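第4章　首次安装与摆放

Stodine 101 台面空气检测仪用户手册（中文版）

本章假定您已经拆开了包装，并且没有把说明书连同泡沫一起扔掉。如果您正在垃圾桶旁边读这一页，说明第3章的提醒多少起了作用。

安装本身不难，熟练的人喝完一杯茶就能装好。不熟练的人一般卡在第4.3节，原因是跳过了第4.2节。请按顺序来。

4.1　开始之前

请准备以下物品：

主机
底座
电源适配器及电源线
校准卡（夹在保修卡后面，常被当成书签）
一块干的软布
一部装有 Trisance 应用的手机

注意：请勿使用其他设备的适配器。插头插得进去，只能说明插头插得进去。

小心：底座内有弹片，边缘较薄。请勿把手指伸进插槽检查它是否锋利。

4.2　选择位置

检测仪测的是它身边的空气。这句话听起来像废话，但我们每年收到的来信里，有相当一部分是把机器放在加湿器旁边，然后质问湿度为什么高。

1. 选择一处平整、稳固的台面。书桌、边柜、餐桌都可以。洗衣机顶上不可以，脱水的时候您就明白了。

2. 与墙面留出一掌宽的距离。机身背面有进气孔，紧贴墙壁时，它只能向您汇报墙的情况。

3. 避开以下位置：窗边直射阳光处、空调出风口正下方、灶台旁、鱼缸上方，以及香薰机的下风向。

4. 卧室使用时，请放在与枕头差不多高的位置。放在衣柜顶上也能工作，只是测到的空气您并不呼吸。

5. 确认电源线够得着插座，并且不会横穿过道。家里有猫的用户，请把这一条多读一遍。

说明：木质台面可以直接摆放。底座自带软垫，一般不会留下印子。刚上过蜡或刚刷过漆的家具请等气味散尽再用，否则挥发物读数会在头几天一路飘红，而这并不是故障。

4.3　安装底座与主机

1. 将底座放在选好的位置，插槽朝上，线槽朝后。

2. 把电源线穿过线槽，接入底座背面的插口，推到底。此时先不要通电。

3. 用软布擦净主机底部的触点。请用干布。不要用酒精，不要用湿巾，也不要对着它哈气。

4. 双手扶住主机两侧，垂直对准插槽，缓缓放下，直到听见“咔”的一声。

5. 如果没有听见“咔”的一声，请提起主机，转半圈再试。主机有正反，产品设计部认为这一点一目了然，客服部保留不同意见。

6. 轻轻左右推一下主机。主机不应晃动，也不应歪斜。

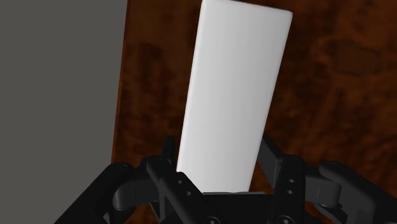
图4-1　白色立式方块，略向右倾，背景为木质桌面

7. 若主机歪斜，多半是只有一侧卡住。请勿用力拍打顶部。请提起，看看插槽里有没有泡沫碎屑，清理后从第4步重来。

8. 装好以后，接通电源。底座前方的指示灯先亮白色，再转为慢闪的蓝色。慢闪表示等待配对，快闪表示它等得不耐烦了，长按背面按键即可恢复。

小心：通电后请勿提着主机搬动整套设备。弹片的职责是固定主机，它没有答应过要承担底座的重量。

4.4　连接网络

1. 打开 Trisance 应用，点击“添加设备”。

2. 在列表中选择“Stodine 101”。如果看到的是邻居家的同款，请不要选。名称后四位应与底座标签上的一致。

3. 输入家中无线网络的密码。密码区分大小写，写在路由器底部的那一个多半早已改过，请去问家里改密码的那个人。

4. 等待指示灯变为常亮。进度条会在快要结束的地方停一会儿，这是正常现象，我们也催过。

5. 为设备命名。默认名称是“我的设备”。如果家里有2台，强烈建议别都叫这个。

说明：本机只支持 2.4 GHz 网络。如果路由器把两个频段合成了一个名字，又始终连不上，请在路由器设置中暂时把它们分开，配对完成后再合回去。

4.5　首次校准

传感器需要先认识一下什么叫干净的空气。

1. 打开窗户通风。如果外面在烧秸秆，请改天。

2. 把校准卡插入主机侧面的窄缝，箭头朝里。

3. 在应用中点击“校准”，然后离开房间。人的呼吸会影响二氧化碳读数，站在旁边给它鼓劲只会让结果更差。

4. 8分钟后回来，取出校准卡。屏幕显示“完成”即可正常使用。

5. 如果屏幕显示错误代码1501，表示校准期间空气变化过大。常见原因依次为：有人进来拿东西、有人进来看看好了没有、有人在隔壁炒辣椒。请重新通风，再从第2步开始。

校准卡请妥善保管，每逢换季重做一次。本手册译者 Salim Koech 把自己的那张贴在冰箱门上，效果不错，只是来客常问这是哪家店的积分卡。

4.6　日常清洁

1. 断开电源，再从底座上取下主机。

2. 用软布擦拭外壳。有指印时可将布略微沾水，拧干后再擦。

3. 背面的进气孔用软毛刷轻扫。请勿使用吸尘器，传感器很小，吸尘器很有力气。

4. 装回时重复第4.3节的第4至第6步。

注意：不要在机身上贴胶带、挂毛巾或摆放多肉植物。

4.7　仍然不能工作时

指示灯完全不亮：检查插座有没有电。接着检查排插的开关。然后再检查一次排插的开关。

读数一直不变：校准卡可能还插在里面。

读数高得离谱：请先开窗，再怀疑机器。顺序反过来也可以，但不太健康。

应用提示“设备离线”：靠近路由器试一次。若恢复正常，说明原来的位置信号太弱，请换个地方，或者换个路由器。

机身发出轻微的嗡嗡声：内部风扇在工作。夜间可在应用中打开“安静模式”，风扇转速会降低，读数更新也会慢一些。

以上方法都无效时，请联系 Rivera 服务中心，并备好底座标签上的序列号。来电时如果接电话的是 Jennylyn Bautista，可以直接从问题说起，不必先解释您已经重启过三遍，她会请您再重启一遍的。

需要寄回维修时，请把主机和底座分开包好，校准卡留在家里。配件更换价格见第7章，保修范围见第8章。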